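Skip to content search Search this site Enter keywords Search

Bielecka Corridor Road Condition Review
Progress report to the Gurnov Transport Fund
July 20, 2018
Prepared by Radosław Ziółkowski, Stutar
Grant manager: Bogdan Kozłowski

1. Purpose of this report

The Fund awarded support in March for a review of carriageway markings, verges and signing on the Bielecka corridor. This report sets out the work done so far, the position on each work package and the matters on which we ask the Fund for a decision. It covers the drive-through inspection and the first stage of the desk review. Costs are reported separately in the quarterly return.

The inspection was carried out in daylight and in ordinary traffic, without lane closures. Our inspectors recorded the general state of the surface and the legibility of the lane lines as a driver would meet them.

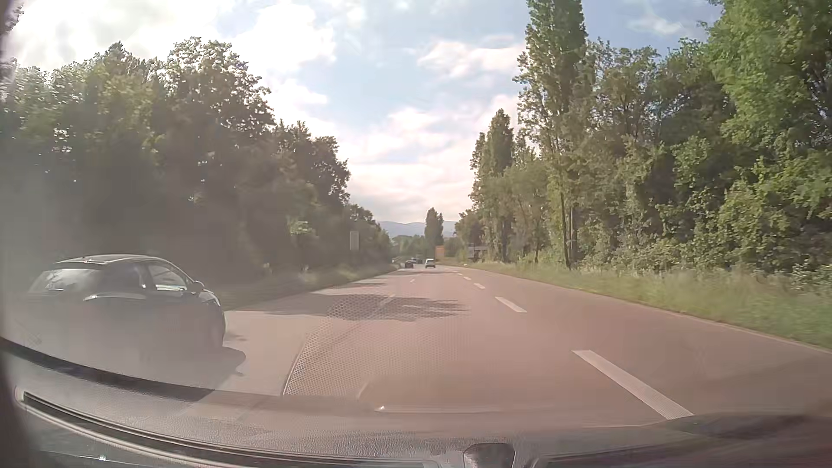

Work package A: Carriageway and lane markings

The change in surface colour across the lanes, redder in the middle and to the right and greyer to the left, has been entered in the register as a matter for the materials review. No conclusion has been drawn as to its cause. White broken lines are used between the lanes, and the nearer dashes are easy to follow. A fainter dash in a shaded patch has been noted for a second look under different light.

The register is divided into sections of 1,000 metres, and 15 sections have now been entered. Besitz, our subcontractor for data entry, has adopted the numbering agreed with the Fund, so that the tables can be compared directly with the earlier maintenance records.

Work package B: Verges, barriers and speed signing

The review of signing has begun with the speed limits. Each sign is entered with its face, any plate beneath it and its setting. Grass on the median and verges is also noted, as the cutting programme has a bearing on how early a driver can read a sign. Guardrails are entered by side and by carriageway.
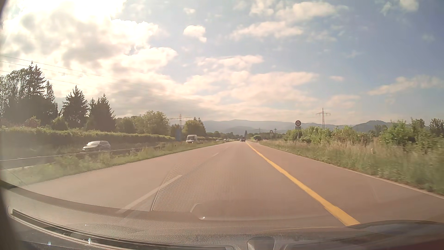 Speed limit sign (50) with supplementary plate, right verge; solid yellow line to the left of it.

The yellow line has been given its own category in the register. We had at first placed it with the white edge lines, and the entries made before the change have been corrected. Mr Kozłowski has asked that the two be kept apart in the final tables — this will be done.

Work package C: Structures and lighting

Bridges over the carriageway are outside the structural scope of the grant. They are included only where they affect light levels, sight lines or the suspension of lamps. The contrast between sunlit road and the shade beneath a bridge is of interest to the Fund, and we have agreed to describe it in words for each crossing. 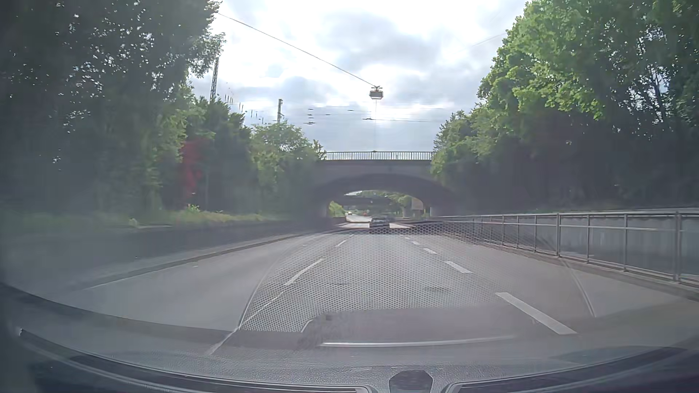 Lighting records are less advanced than we had planned. The inventory supplied to us lists lamps by supply circuit, whereas the register runs by section, and matching the two has taken longer than expected. Stutar has assigned a second member of staff to this task. Tree growth near overhead wires is being noted at the same time, and will be passed to the body responsible for cutting.

Work package D: Direction signs and lane divisions

This package deals with gantries and with the places where the roadway splits. Inspectors have been asked to note where the ordinary broken line gives way to the thicker and shorter blocks used to separate off a lane, and to record any planting at the point of division.

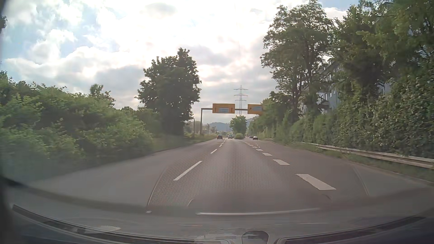
The wording of direction signs will be taken from the sign schedule and confirmed on foot where access is safe. We do not intend to rely on the drive-through inspection for this purpose.

Matters for decision

The Fund is asked to approve 2 changes. The first is an extension of the lighting task, at no additional cost. The second is a repeat inspection after dark, limited to the sections with overhead lamps. A draft method for the latter has been sent to Mr Kozłowski, and his comments are awaited before dates are fixed with Besitz.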